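Sekmont Household Waste Wordlist

Version of 15/02/2021

A list of 2282 terms used on packaging and in council recycling leaflets, each with a plain English definition and a material group. It was compiled for the Grorniteck search tool and is released separately so that other sites can use it.

Contents

terms.csv - one row per term, UTF-8, comma separated
groups.csv - the 42 material groups and their parent codes
changes.txt - edits since the November release

Each row holds an identifier, the term, its group code and a definition of up to 100 characters. Plurals are not listed unless the meaning changes.

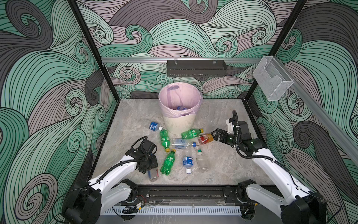 Group codes are stable between releases. Where a term belongs to two groups, it has two rows with the same identifier - do not use the identifier as a primary key.

Known problems

Regional words for bins and sacks are thin outside the Mertens leaflets. Definitions of film and laminate overlap. Identifiers above 3000 are reserved for the Itach import and should be skipped by any script that adds rows.

Licence

Free to copy and adapt with credit to Sekmont. Corrections should quote the identifier and the old wording.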